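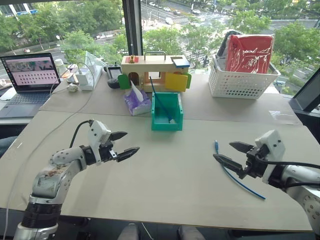

June, evening

Got to the workshop at 4 and stayed until they locked the street door. Austra was already in and had the left arm powered up. She had spent the first part of the afternoon on the zero positions, which I had been putting off. Joint three on the left was out by enough that you could see it, and she said the old offset must have been saved before we swapped the elbow. I believe her. I don't remember saving it again after the swap.

The task for this week is still cables. Pick up a short blue cable, lift it over the wall of the green bin, let go inside. We picked it because it sounded easy. Blocks were easy. Cables are not the same every time you put them down, and the tips of the fingers have to get very close to the table to get under them. Twice today the right arm pressed down hard enough to trip its own current limit, and then it goes limp and you have to hold it up by hand while someone else restarts the program. I have asked Austra to think about a softer limit before the hard one. She wants to put a spring in the wrist. We have not agreed.

Wrist housings: the new prints are holding up. These are the third version, and I think the last for a while. I put a dab of threadlocker on the screws tonight, the weak kind. On the second version the screws backed out over a few days of running and we blamed the motor for the rattle. I spent most of an evening on that motor.

The cable loop on the left wrist is still too long. It is fine when the forearm is low but I don't like how it swings when the arm comes up fast. Tomorrow, shorten it, or find a clip. The clips from the Trirklow order are too small for this cable. I measured wrong.

Worked on the gripper opening for an hour. The command goes from 0 to 1,000 and we had both sides set to open at 900, to leave some room at the end of travel. The right one does not open as wide as the left at the same number. I took the fingers off, put them back one tooth over, and now it opens wider than the left. One tooth is too much and zero teeth is too little. Austra says correct it in software and move on. I did that in the end. The right hand now has its own table of values in the settings file, with a comment saying why, so that I don't clean it up in a month and break it.

Then we recorded. She drove and I reset the table between runs. Resetting is dull work but I notice more when I'm doing it. What I noticed today:

The right arm always comes in from the same side, even when the connector end is turned the other way. That is our doing. She drives it that way and so do I, and whatever we train will learn it from us. We should lay the cable in more directions and make ourselves use both hands.

When the cable is picked up close to the connector it hangs stiff and goes in the bin every time. Picked up in the middle, both ends drag, and one of them catches on the bin and moves it. I wanted to tape the bin down. Austra was against it, and after some back and forth I gave in. If the bin moves in real life the arm has to cope with it.

Sun through the big windows is a problem late in the day. The table goes bright and the pale fingertip pads I tried last week disappeared against it, so we are back to black fingers. I don't want to pull the blinds down every time, because then every recording looks the same.

The file counter says 2,841 now. That includes all the block runs from before and a lot of junk. I would guess the good cable runs are a small part of it. I started going through them on the laptop and marking the bad ones, and got tired of it fast. We need a key you can press at the end of a run to say "throw this away," while you still remember why. I wrote that at the top of the list. It has been on the list before, lower down.

Toy house next. I want the arms to open one of the little doors. The latches are small and I'm not sure the fingers can get hold of them at all. Austra tried it by hand with a pair of long pliers to get a feel for the motion and said the pliers could barely do it. We may have to start with a door that is already open and just push it shut.

Looked again at the Furumo servos for the wrist. They are lighter, and the money is not terrible, but they speak a different protocol and I would have to rewrite the part of the driver I understand least. Hilier has the same size as what we have now, only with metal gears. Asked them for a price. Priedītis wrote back about the bearing and it will be two more weeks, so the base on the left arm will keep making that noise.

Ate crackers for dinner. Austra had soup in a jar and offered me half, and I should have said yes.

One more thing before I forget. The left arm drooped a little when idle, after a couple of hours on. It was not a fall, just a slow sag at the shoulder. I put my hand on the motor and it was warmer than I expected. We gave it a rest, and after the rest it held. I don't know if it is the heat or the supply voltage dropping. Bring the good meter from home and check the voltage at the shoulder with both arms running.

For tomorrow:

Meter.
Shorter loop on the left wrist.
Throw-away key.
Save the new zero positions in two places, and put my name on the backup this time. The last one just said "Quartey or Raudsepp," and each of us thought the other had made it.
Softer current limit. Try it on the right arm first.
Buy crackers.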